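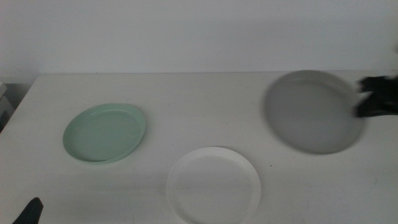 4.2 Band names and the stories told about them

Anyone who has sat through a good many interviews with small touring bands will know the moment when the interviewer asks where the name came from. It usually arrives early, before the guitars have been mentioned, and it is often met with a sigh. We had expected to skip over these passages when we coded the transcripts, and it was Meenakshi Bhatia who persuaded us to keep them in, for which we remain very grateful. Once they were laid side by side they told us a good deal about how musicians want to be heard by people who have not yet listened to a note.

Of the bands in our study, nine gave at least two different accounts of their name to different interviewers. The members of Tarero told a college station that the word was a misspelling on a rehearsal room door, and later told a fanzine that it had been the surname of a landlord (the drummer, when we spoke to her ourselves, cheerfully stood by both). Pomulach had a short version for radio and a much longer one for print, and the longer one grew a little each time the band brought out a record. We do not treat such shifts as dishonesty. Following Iyengar's reading of stage talk, we take them as part of the performance, in much the same way that a song's introduction changes from one town to the next and nobody in the audience feels cheated by it.

The length of the answer also seems to depend on who is asking. Writers for the smaller magazines, with perhaps 600 readers and a warm personal tie to the scene, tended to get the rambling version, complete with old flatmates and broken vans. Writers for larger outlets got a sentence. Noman Soomro, who went back over this part of the coding in January, noticed that the rambling answers were also the ones in which other band members broke in, corrected each other and laughed, and we have kept those interruptions in the extracts wherever we could do so without losing the reader.

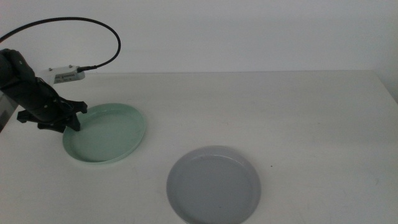
Figure 2. Gripper at the rim of the pale green plate, white tabletop.

Cele and Fullness are worth setting apart here. Both chose a plain word or a bare name that gives the interviewer very little to hold on to, and both told us they were tired of being asked about it. Yet the singer of Fullness went on to talk about the name for a good part of the afternoon – her grandmother's cooking, a hymn, a poster she had seen as a teenager – and the coded passage runs to about 4000 words. Lok-yiu Tai has suggested to us that tiredness is itself a kind of opening line, a way of saying that the question has been asked before and that the band has therefore been around for a while. We find this persuasive, though we would want to hear more from groups in their first year before leaning on it too heavily.

A further point, raised by Satish Varma in his comments on an early draft, concerns names that outlive the sound they were meant to fit. We return to this in Section 4.3, where the later recordings are discussed.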